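4.3 Failures on the glass

The glass accounted for most of the failed trials in the tabletop set. We ran 208 trials in the Zulta simulator with the Ikimden grasp planner, using the object lists described in Section 3. In 28 of them the arm reported a completed grasp and then lifted with nothing in the fingers, or stopped with a force error before the lift began. All 28 had a glass as the target. The apple, the bread and the pencil were also requested as targets and gave only planning timeouts, which are treated in Section 4.4.

We first suspected the camera model, as the glass is drawn opaque and its depth readings should have been easy to use. Replaying the logs ruled this out. The estimated rim position was within 2 mm of the true one in every failed trial. The fault was in the approach. When other objects stood close to the target, the planner dropped its side grasps and fell back to a grasp from above, with the fingers entering the mouth of the glass. Figure 6 shows the arm at this stage. 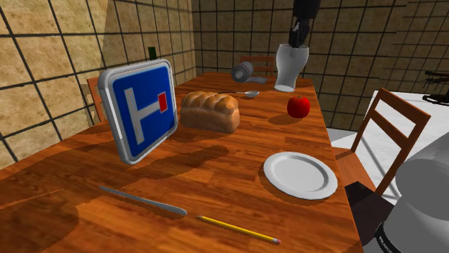 Figure 6. Top-down approach to the glass in the Zulta kitchen scene, with the gripper fingers in the mouth of the glass and other objects on the table.

A grasp from above is not wrong in itself. The trouble came from the collision mesh. The version of the glass supplied with the Chettiar object set has a visual mesh that is hollow and a collision mesh that is a closed convex hull. The planner checked its path against the first and the physics engine used the second. The fingers were therefore sent into a space that the engine regarded as solid. In 13 trials the contact force passed the limit and the controller stopped the arm. In the rest the solver pushed the glass out from between the fingers, the width sensor read a value inside the accepted range, and the grasp was marked as done.

The second group is the more serious one. A force stop is visible in the log and the trial can be thrown out. A false grasp report is passed on to the next step, and the arm will carry out a full place motion with no object in it. We found these only by comparing the object pose before and after the lift - a check the original pipeline did not make.

We replaced the hull with a decomposed mesh and added the pose check after each lift. The failed trials were repeated from their saved starting states on the Clultport cluster. Results are given in Table 5.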